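Ollport Extends Textile Collection Through February

The Ollport Public Works Department will continue its clothing and textile collection through the end of February, the department announced. Residents left 509 bags at the Lambert Street depot in the first month, compared with 170 in the same period last year.

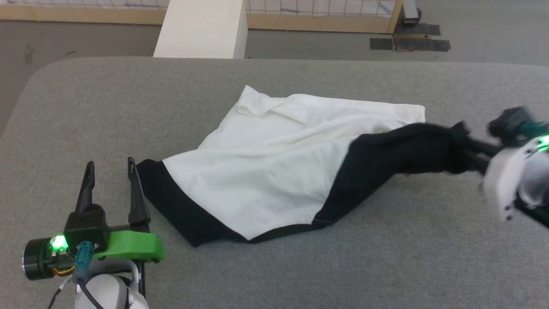
A piece of black and white cloth on a padded table.

Clean shirts, coats, sheets and towels are accepted. Items with small tears may be included. Rugs, pillows and mattresses are not accepted.

The depot is open until 5 p.m. Bags should be tied and placed in the green bins next to the main gate. Residents of the Kirkia district may request home pickup by calling extension 1043.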